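Kirkel 10 Battery and Charging: Frequently Asked Questions

Last updated: 2020-07-25

Applies to the Kirkel 10 and Kirkel 10 Plus handsets running Lemma OS 2 or later. For handsets still on the original release, update first: Settings, System, Software update.

Which charger should I use?

Use the charger supplied in the box. Other USB-C chargers will work, but the phone only enters fast charging when the charger and the cable both support it. If either one does not, the phone falls back to standard charging and the lock screen reads "Charging" in place of "Charging quickly."

Can I use a longer cable?

Yes. Long, thin cables lose more power along the way, and charging may be slower. If the lock screen switches back and forth between the two messages, try the supplied cable before reporting a fault.

Does the phone support wireless charging?

The Kirkel 10 Plus does. The Kirkel 10 does not, and no update or case will add it. The Gromside charging pad is compatible with the Plus; other pads may charge at a lower rate.

My Plus stops charging on the pad. Why?

The charging coil sits slightly below the center of the back panel. If the phone is placed too high on the pad, the connection drops when the phone vibrates. Turn off vibration for notifications overnight or move the phone up or down until the charging symbol stays on. Remove any case with a metal plate or a card holder.
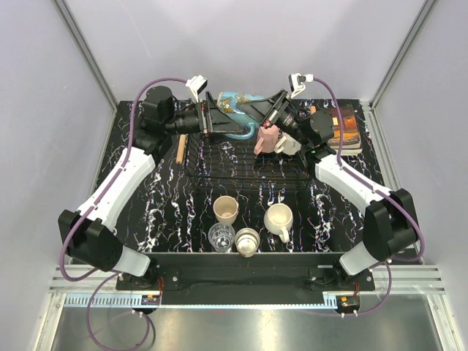
Wireless charging also depends on what the pad is standing on. Put it on a flat, hard surface so that air can move around the edges and the phone does not slide. A black tabletop with white veins, like the marble-patterned one in the picture, makes a black pad hard to find in poor light, so align the phone with the room lights on and check for the charging symbol before you leave it. Metal trays and steel shelves should be avoided. Do not place bank cards or keys between the phone and the pad.

Why does charging stop at 80 percent?

Adaptive charging is on by default. The phone holds at 80 percent and finishes shortly before your next alarm. If no alarm is set, it uses the time you normally unplug. To turn it off, go to Settings, Battery, Adaptive charging. The change takes effect the next time you connect the charger.

The phone shows error 117. What does it mean?

Error 117 means the charging port has detected moisture. Unplug the cable and leave the phone upright in a dry room. Do not use a hair dryer or compressed air. The message clears on its own when the port is dry. Wireless charging on the Plus is not blocked by this error, but wipe the back panel first.

And error 208?

The battery is outside its charging temperature range. Take the phone out of direct sun, remove the case and close any game or navigation app. If the phone has been in a cold car, let it warm up indoors. Contact support if error 208 appears repeatedly at normal room temperature.

Battery life got worse after the April update. Is this a fault?

The April update rebuilds the photo and search indexes. This runs in the background while the screen is off, and battery use is higher until it is done. Leave the phone connected to power and Wi-Fi overnight. If there is no improvement after two nights, open Settings, Battery, Usage by app and look for an app with high background use.

Can I replace the battery myself?

No. The back panel is glued and the battery is not a user-replaceable part. Opening the phone voids the warranty and breaks the water seal. Replacements are done at the Melldale service center, by mail or by drop-off. Back up your data first; the phone may be reset during testing.

How do I check battery health?

Settings, Battery, Battery health. The reading is given as Good, Reduced or Service. It is updated after a full charge, so a phone that is only topped up may show an old value. A reading of Service within the warranty period qualifies for a free replacement, unless there is liquid or impact damage.

Should I let the battery run flat before charging?

No. Short charges do no harm. For long-term storage, charge to half, power the phone off and keep it somewhere cool and dry.

Related topics: Error code list | Mail-in repair | Lemma OS release notes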